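ok so I have been putting off this thread for weeks but my sister keeps telling me to write it down before I forget, so. The Great Wedding Cloth Napkin Saga. Get a drink.

Background: my cousin got engaged over the holidays and I, a person with a full-time job and one working stove burner, offered to do all the napkins. ALL of them. For a reception of 60.

(I had seen one video. It made hemming look like a nap.)

First thing I learned is that fabric stores and I do not agree on what "light blue" means. I ordered swatches from three places and got one that was gray, one that was basically mint, and one that was perfect and out of stock until August. The wedding is in June!!

Ended up finding a bolt of cotton at an estate sale two towns over. The lady wanted way too much for it and I paid it without even trying to haggle, my mother would be so ashamed. She threw in a tin of buttons though, so really who won

Prewash your fabric. PREWASH YOUR FABRIC. I did not prewash the test napkin, I cut it to a gorgeous 20 inches and it came out of the dryer looking like it belonged to a doll. Also not even square anymore, more of a kite.

Then there's the corners. Mitered corners are where I lost most of April. You fold, you press, you unfold, you fold diagonally, you cut the tip off, you realize you cut the wrong tip off, you lie down on the kitchen floor for a bit.

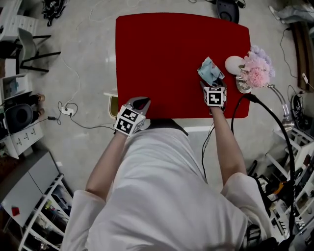
What finally got me through it was pressing the fold lines on a whole stack first and only then sitting down at the machine. I'd been doing each napkin start to finish and walking back and forth to the ironing board like I was training for something. Doing them in batches took my time per napkin way down and I got through an entire podcast about shipwrecks.

Somebody asked about thread. I used plain white polyester on the cotton and yes, I know, the sewing forums have Feelings about that. I bought a 1000 yard spool thinking it would last me until retirement and it ran out with a pile of napkins still to go. On a Sunday night. With every store closed.

My neighbor Anca Lazăr saved me there. She handed me a spool over the fence in her bathrobe and said I could keep it if I promised to never hem anything for her. Fair!

Color matching update for the people who messaged me: her white is a tiny bit warmer than my white. I know which napkins have it. I will be watching them the entire reception and I will say nothing.

Now folding. I wanted the fancy standing ones, the bishop's hat or whatever it's called, and cotton with no starch just sort of sighs and lies down. So I bought starch. Then I used too much starch and had a napkin you could have served soup in.

We've landed on a plain rectangle with a sprig of something on top. Marius Jitaru (the groom, very calm man, I worry about what he's keeping inside) looked at all five of my sample folds and said "they're all nice." Sir. I need you to have an opinion.

The sprig is still up for debate btw. My cousin wants rosemary, and my aunt says rosemary is for funerals, and my other aunt says it's for weddings AND funerals, and now there's a side group chat I'm not in and I can hear it through the walls.

Cost breakdown for whoever was curious: more than renting them. Quite a bit more than renting them. I'm not typing the number here, my husband reads these.

Would I do it again? No. Would I do placemats, though, if somebody asked me nicely and gave me a year? ...don't ask me nicely.

Oh and a few of you wanted the tutorial I used for the corners. I can't find it, I think the channel got renamed. If I dig it up I'll add it to the end of this. In the meantime if anyone has a trick for getting starch off the bottom of an iron please tell me, mine smells like toast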